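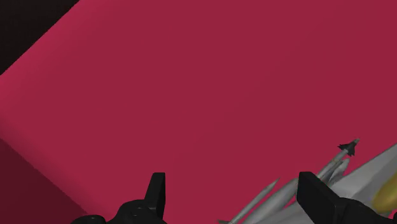 Deep raspberry red, with a lighter pink band along the rounded edge.

Looking after a red sofa

Strong reds show lint, fading and water marks sooner than beige or grey, so a little regular care goes further than one big clean a year. These tips are for fabric covers. Leather needs different treatment.

Check the label first. It is usually under a seat cushion or stapled to the base. W means water-based cleaners are fine, S means solvent only, and X means vacuum and nothing else.

Vacuum once a week with the soft brush, going along the seams with the crevice tool. Crumbs collect where the seat meets the back, and grit left there wears through the stitching.
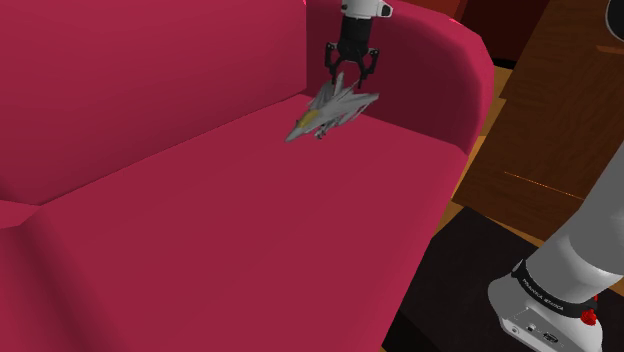 Arms get dirty before anything else. Wipe them with a white cloth wrung out in lukewarm water and a drop of washing-up liquid, then again with plain water. Always use white — a coloured cloth can leave its own dye behind, and you won't spot it until the patch dries.

Test any cleaner on the back, low down, and leave it overnight. If red comes off on the cloth, stop there and ring an upholsterer.

For spills, blot from the outside inwards. Don't rub. Cold water for blood or milk, a little white vinegar in water for tea. Biro is best left alone unless the label says S.

Keep the sofa out of direct sun if you can. Ours stood by a south-facing window in Primberg and one arm had gone noticeably paler by November. Lined curtains helped, and so did turning the loose cushions every two weeks.

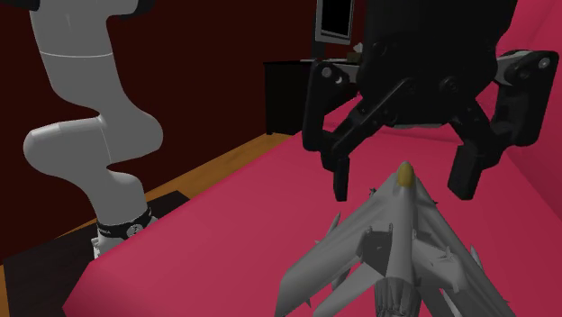
Pet hair comes off with a damp rubber glove, stroked in one direction. Sticky tape works too but leaves a residue on velvet.

If the seat has gone flat and the cushions unzip, a layer of polyester wadding round the foam will plump it up. Cut it slightly oversize and tuck the ends in at the back.

Never put covers in the tumble dryer. Put them back on while very slightly damp and they will pull into shape.

Edith Tamayo, February 2023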